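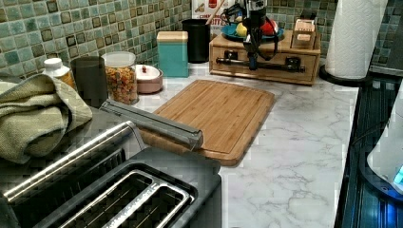
Gripper above the drawer handle on one of our kitchen counters.

Call for participants: home kitchen manipulation study, Ladus Lab, Gendudside

We want people who cook, tidy and rummage through drawers every day to help us teach robot arms to do the same! No robotics background needed. If you can make toast and put the lid back on the jam, you're our kind of participant.

The study, Niven, asks whether a policy trained on demonstrations from many different people copes better with a rearranged counter than one trained on a few experts. Our pilot had 7 operators and the early results were really encouraging, especially on drawers and handles, so now we're going for a much bigger and messier mix of habits (left-handers, please apply).

You'll guide the arm through short everyday tasks, with a practice block first and plenty of breaks. Each visit runs around 60 minutes and we ask for 4 visits. You'll receive $230 once you've finished, plus travel costs.

You must be 18 or over and comfortable standing for short periods. Glasses are fine.

To apply, email Mawar Entili at the Ladus front desk by May 11, 2026 with your name and the times that suit you. Questions about the method or how we store your data go to Murdo Menzies, who leads the study and loves being asked.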